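Play kitchen corner reopens at Vestby toy library

The Vestby toy library has put its play kitchen corner back into use after a summer spent sorting through the shelves. Families can use it during regular opening hours, beginning Tuesday at 10 a.m.

The library lists 897 items in its catalog, and kitchen things are among the most borrowed. Staff went through all of them in August, washed what could be washed and set aside pieces that were cracked or missing parts. Replacements came from Indorier, a secondhand shop on the same street, which gave a box of bowls, cups and plates. 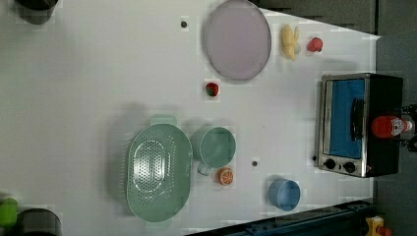
Children asked most often for food to go with the dishes, so the library added more toy fruit, including bananas, apples, strawberries and orange slices. There is also a colander and a measuring cup in matching mint green, which can be borrowed together as one item. Larger pieces, such as the toaster oven, stay in the building.

Kitchen sets may be kept for up to 36 days. Borrowers are asked to check the list inside the lid of each box before bringing it back, and to tell the desk if something has been lost. There is no charge for a single missing piece of toy food.

The corner has space for eight children at a time. On busy mornings the desk will hand out numbered tags, and each turn will last half an hour. Children under 7 need an adult with them.

Donations of play dishes and toy food are still welcome. They can be left at the desk in a closed bag. The library cannot take glass or anything with a frayed cord.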